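Barrera Building, Second Floor
Walk-Through Checklist With Comments
Inspection date: 12/10/2019
Filled in by: Eleri Watkins
Marks used: OK, FIX (needs work before next round), N/A

1. Exits and hallways

Main stair door closes and latches on its own - OK
Rear stair door closes and latches on its own - FIX
Comment: Door stops an inch short of the frame unless you pull it. The closer was adjusted in July and has drifted again. Replace it this time.

Exit signs lit - OK
Emergency lights come on with test button - FIX
Comment: Unit outside the copy room went dim after 10 seconds. Battery is original to the building as far as I can tell. Order a Flidero replacement, same as the one by the elevator.

Hallway clear to full width - OK
Comment: The Mido delivery pallets that were here last round are gone. Tape line on the floor is wearing off near the water fountain and should be redone.

2. Fire extinguishers

All mounted, none on the floor - OK
Gauge in the green - OK
Tag initialed this month - FIX
Comment: Break room tag was skipped. I checked the unit and initialed it today. Whoever does the round should start at the break room end, where it is easy to miss behind the open door.

Nothing stored under or in front of units - OK

3. Electrical

No extension cords used as permanent wiring - FIX
Comment: Two desks by the east windows run off one cord that goes under the carpet. Pull it up. There is a wall outlet behind the filing cabinet and the cabinet can move.

Space heaters - FIX
Comment: Found one under a desk, on, with the chair empty. Unplugged it and left a note. The building rule is no heaters at all on this floor. If people are cold, send it to me and I will ask for the vents to be looked at.

Panel door closed, 3 feet clear in front - OK
Outlets near sinks trip on test - OK

4. Trash and waste paper

Cans in work areas have room left in them - OK
Oily rags kept out of regular trash - OK
Batteries kept out of regular trash - FIX
Comment: Found loose AA cells in the can by the mail shelf. The battery box is in the copy room, second shelf, and has a label on the front. I moved them over.

Cans are to be emptied at the end of each day, including the day before a holiday. A can that is left over a long weekend gives us smell, fruit flies and a load of dry paper sitting next to desks. Cans also stay out of doorways.
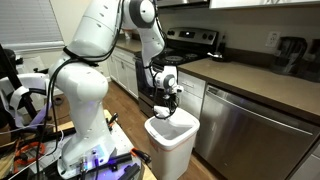 Could we get lids on the break room cans at least, Jornska asked when the draft went around, and could the evening pickup be moved to after 6 so the late lunch containers don't sit until morning?

Lids are fine with me for the break room. Metal ones with a foot pedal would be best. The pickup time is in the cleaning contract and I can't change it from here, but I have passed the request on. Until then, please rinse food containers before tossing them.

5. Break room

Coffee maker off at end of day - FIX
Comment: On at both evening checks. A plug-in timer is cheap and would settle it.

Microwave door seals, no damage inside - OK
Toaster crumb tray emptied - FIX
Comment: Full. Emptied it.

Fridge cord in good shape - OK
Floor dry, mat flat - OK
Comment: Mat curls at one corner. Not bad enough for a FIX yet.

6. First aid

Kit on the wall and reachable - OK
Contents complete - FIX
Comment: Out of large bandages and burn gel. Gloves down to the last pair. The list inside the lid calls for 10 pairs.

Contact sheet current - FIX
Comment: Lists people who have left. New sheet to go up with the bandages.

Follow-up

Door closer and emergency light go first. The cord under the carpet should come up within 5 working days. I will recheck the FIX lines only, and the whole list gets done again in 60 days.

E. Watkins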